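About Drirnham School of Catering

Drirnham School of Catering was founded in 2000 to prepare adults for paid work in school kitchens, hospital kitchens and small restaurants. The school occupies two floors of the former Pillai Building on Darkska Street and is open to any resident aged 18 or over. No earlier kitchen experience is required.

Instruction is given in groups of no more than 12. The main certificate course runs for 50 days and covers food safety, menu costing, portion control, table service and the ordering of stock. Students also complete a supervised placement with a local employer. Last year the school enrolled 357 students across its day and evening programs.
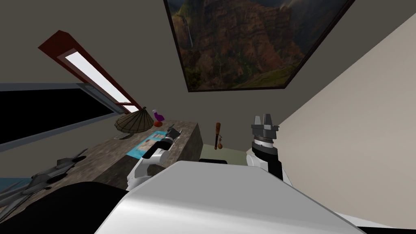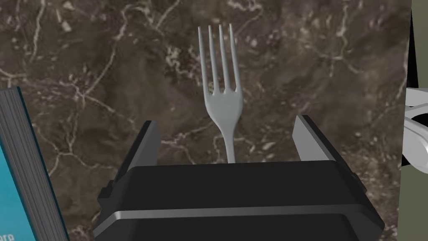
Evening classes are held in the Oson Annex, which has its own entrance and parking. Students who work during the day may spread the certificate course over two terms at no added cost. Textbooks are lent for the length of the course and must be returned before the certificate is issued.

The school is led by its director, Zübeyde Taşdemir, who joined the teaching staff as an instructor in baking and was appointed to her present post by the board of governors. She is responsible for admissions, staffing and relations with placement employers.

Applications for the spring term close in March. Forms are available at the front office or by mail on request.

Page last reviewed: Thursday, February 20, 2025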